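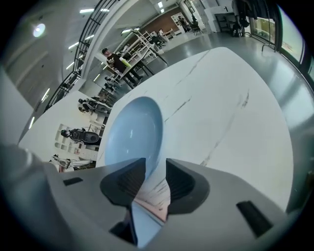 Figure 3. Table setting area at the second study site: a light blue plate on the marble tabletop, with open shelving behind.

3.2 Tabletops and where the first plate goes

The survey asked people in shared flats and small offices how they lay a table when no one has told them how. We kept the task short. Each person was given a stack of plates and asked to set the table for a meal, starting wherever they liked. They were not told how many people would be eating. In all, 316 people took part, and together they laid 2,454 plates.

Two kinds of tabletop were used. The first was plain, in one flat color. The second was white marble with gray and dark veins, of the kind shown in Figure 3. We expected the veins to matter little. Ham, who ran the early trials, had noted that people on the marble table sometimes turned a plate or slid it sideways after putting it down, and we added a code for this before the main round began in April.

The first plate was placed near the edge of the table closest to the storage shelves in most sessions at both sites. This held for left-handed and right-handed people alike. When the shelves were moved to the other side of the room, the first plate moved with them. We take this to mean that people shorten the first carry and then work outward from it – a pattern that Cullinane and Yadav also found in their work on unpacking groceries.

Plate color had a smaller effect. Light blue plates were set farther from the table edge than white ones. Several people told us afterward that a white plate on a white table was hard to judge, and that they had put it close to the edge so they could see where it ended. The veins did not help them with this, as they run across the surface on a slant and give no line to set a plate against.

Of the plates laid, 1,412 were moved at least once before the person said the table was done. Most of these moves were small and came late, after the last plate was down. People stepped back, looked along the table and closed up the gaps. On the plain table they did this mainly at the corners. On the marble table the moves were spread over the whole surface.

We left out sessions in which the person stopped to ask a question, and those that ran past 300 seconds. Godinho and Kong coded the remaining sessions separately and settled any differences by talking them through. Section 3.3 turns to the shelves and to the order in which things were taken down from them.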